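Sorters and menders wanted at the Guvelura toy library

Odd blocks, small figures, bits of cloth – if you like the sight of a big bin of mixed things, we'd love to hear from you!
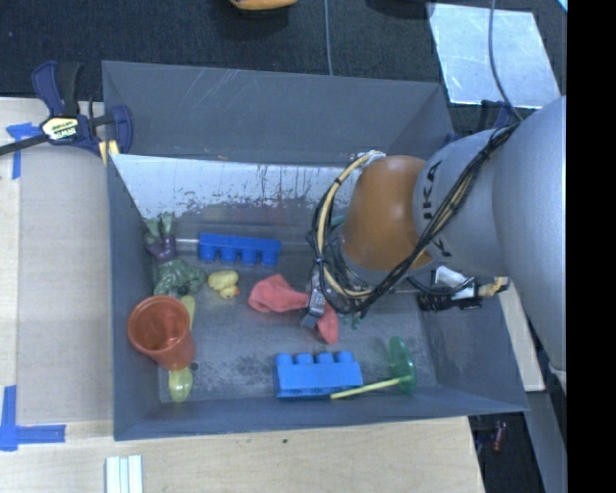
Lamai Phromma wrote to us after her first season that she had expected to be bored by the second hour and instead went home still wondering which set a certain little wheel belonged to. She has signed up again, so you may well end up on the same table.

We are looking for 5 people to join the sorting room for the new season. Guvelura lends toys and play things to families, playgroups and childminders, and a lot comes back to us all jumbled up. Since November we have also taken in donations, and they arrive in every state you can think of – complete sets with the lid taped down, carrier bags of single pieces, dressing-up clothes with a building block in the pocket.

What you'd be doing

You take a bin, tip it out on the table and start making piles. Building blocks go by size first and colour second (we used to do it the other way round and it took ages). Figures and animals go in the shallow trays. Cloth of any kind goes in the wash bag, even if it looks clean. Household bits that have wandered in, such as spoons or pegs, go in the box by the door, and people do come and claim them.

Once a set is complete it gets a card with the number of pieces and goes back on the lending shelf. If something is cracked or has a sharp edge, put it on Khoa Kim's bench. He mends what he can and is very happy to show you how, so if you'd like to learn a bit of gluing and stitching, do say so when you apply.

Hours and pay

Each place is for 11 weeks, with one morning or one afternoon a week. You'll be paid by the hour at the same rate as our lending desk staff, and we cover bus fares. Tea is free and there is usually cake.

Who we'd like to hear from

You don't need any experience. You should be able to stand or sit at a table for a couple of hours, and to lift a half-full bin with someone on the other end. We have high stools and a low table, so tell us which suits you. It's a chatty room most of the time, but the corner table is quiet if you prefer that. Applicants must be 16 or over.

How to apply

Write us a short letter or email, 200 words at most, telling us which times you could do and one toy you remember well. Please send it to Inna Marchuk at the Guvelura desk by Jan 2, 2021. You are also welcome to drop in and try a bin before you decide – ring the bell at the side door and ask for Inna or Khoa.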